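Flulley 桌面厨房遥操作示教数据集

版本说明

本仓库存放 Flulley 数据集的说明文件、读取脚本和标注规范。数据由操作员通过主从遥操作和拖动示教两种方式采集，任务限于单张桌面上的玩具厨房物品整理。数据主体不在代码仓库内，需通过 Bastdale 存储节点单独下载，下载脚本见 scripts 目录。

当前版本相对上一版的改动：重写了末端位姿的坐标系定义；夹爪开度由原始编码器读数改为归一化数值；删除了时间戳不连续的片段；语言指令增加中文字段。旧版读取脚本不能直接读取新版文件，需先执行转换。

任务范围

示教任务以拾取和放置为主，目标容器为盘子或沥水篮，操作对象为仿真食物、调料瓶和小型厨具。每条示教对应一句指令，例如“把番茄酱瓶放到盘子上”“把草莓放进沥水篮”。指令在录制开始前确定，录制过程中不修改。若操作员完成了与指令不符的动作，该条记录保留，但 success 字段置为 false，并在 note 字段写明原因。

桌面上允许存在与当前指令无关的物品。训练时不应假定画面中每件物品都会被操作，也不应假定物品在不同片段之间位置一致。
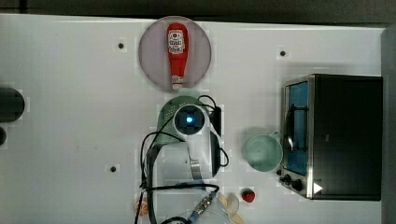

每个场景布局录制 4 条示教，其中 2 条由遥操作完成，其余由拖动示教完成。布局编号写在 layout_id 字段。同一布局内只允许对物品做小幅位置扰动；更换、增加或移除物品时必须新建布局编号。划分训练集和验证集时请按 layout_id 划分，按片段随机划分会造成泄漏。

采集方式

遥操作：操作员手持主臂，从臂跟随主臂关节角。主从映射程序名为 Starley，负责关节限位、速度限幅和断连保护。主臂静止超过设定时间后，从臂保持当前位置，不自动回零。夹爪由主臂末端扳机控制，扳机行程线性映射到夹爪开度。

拖动示教：从臂切换到重力补偿模式，操作员直接握持臂体引导动作，夹爪由脚踏开关控制。录制后在同一布局下回放轨迹，回放时重新记录图像，因此最终图像中通常没有操作员的手。回放失败的片段不并入主数据，单独放在 replay_failed 目录。

两种方式的动作分布有明显差异。遥操作轨迹在接近物体时停顿较多，拖动示教轨迹较平滑，但夹爪闭合时机偏早。混合训练时建议把 demo_mode 作为条件输入，或至少分别统计两类数据的损失。

目录结构

每个片段为一个独立目录，包含以下文件：

meta.json：片段编号、布局编号、示教方式、指令、成功标记、备注
states.parquet：关节角、关节速度、末端位姿、夹爪开度
actions.parquet：目标关节角、目标夹爪开度
rgb：图像序列，文件名为帧序号
calib.json：相机内参及相机到基座的外参

字段说明

joint_pos：关节角，单位为弧度，顺序从基座到末端。
joint_vel：关节速度，由驱动器上报，未滤波。
ee_pose：末端在基座坐标系下的位姿，平移单位为米，旋转为四元数，实部在后。
gripper：夹爪开度，0 为闭合，1 为全开。
action_joint：下发给从臂的目标关节角。遥操作片段中该值来自主臂，拖动示教片段中该值来自回放控制器。
stamp：单调时钟时间，单位为纳秒，仅在片段内部可比。
instruction_zh、instruction_en：中英文指令，由人工撰写，未使用模板扩写。

同步

图像与状态由不同进程写入。后处理按时间戳做最近邻匹配，时间差超过 70 毫秒的帧会被丢弃。连续丢弃达到 5 帧时，该片段整体标记为 sync_bad，默认读取参数会跳过这类片段。若需要自行插值，可将 include_raw 设为 true，读取未经匹配的原始序列。
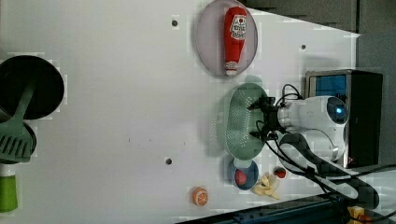
外参在每次移动相机支架后重新标定。不同布局可能对应不同外参，请始终从片段自身的 calib.json 读取，不要在代码中写死。图像未统一旋转，部分视角的上方向与机器人前方不一致，读取脚本提供 align_to_base 参数，用于旋转到统一方向。

标注规范

每个片段按夹爪状态切分为接近、抓取、搬运、释放四个阶段。抓取起点定义为夹爪开度开始单调减小的第一帧，释放起点定义为开度开始单调增大的第一帧。阶段边界先由脚本生成，再由标注员检查。重复抓取的片段会出现多组阶段，retry 字段记为 true。

success 的判定以片段末帧为准：物品与目标容器接触，且夹爪已脱离物品。物品部分超出容器边缘但未接触桌面，仍判为成功。

读取

安装依赖后运行 scripts/convert.py，将片段转换为训练格式。输出目录须为空，脚本不会覆盖已有文件。转换结束后运行 scripts/check.py，检查帧数、字段缺失和四元数范数。检查报告写入输出目录下的 report.txt。

基线

仓库附带一个行为克隆基线，代号 Mwakyusa，输入为单帧图像、关节角和指令，输出为一段目标关节角序列。基线用于验证数据管线是否可用，未做超参数搜索，不建议作为方法对比中的强基线。配置文件中的归一化统计量需在新的训练划分上重新计算。

已知问题

臂体和线缆在部分视角下会遮挡沥水篮及其附近的小物品，仅凭单帧图像可能无法判断目标位置。
软质物品被夹持后会变形，夹爪开度不能直接换算为物品宽度。
拖动示教片段的首段可能包含回放控制器的对齐动作，训练前可用 trim_start 参数裁去。
部分早期片段缺少 joint_vel，读取时以空值填充，不做差分补算。
英文指令中的容器名称尚未统一，同一沥水篮可能写作 colander 或 strainer。

适用范围

数据可用于模仿学习、动作分段和语言条件策略的研究。所有示教均在固定基座、单臂条件下录制，不含移动底盘和双臂协作，也不含真实食材和加热操作。不应将在本数据上得到的成功率直接外推到实际厨房环境。

许可

脚本与数据分别授权，条款见 LICENSE 和 DATA_LICENSE。再分发时须保留 meta.json 中的全部字段。问题反馈请附片段编号、读取脚本版本和完整报错信息。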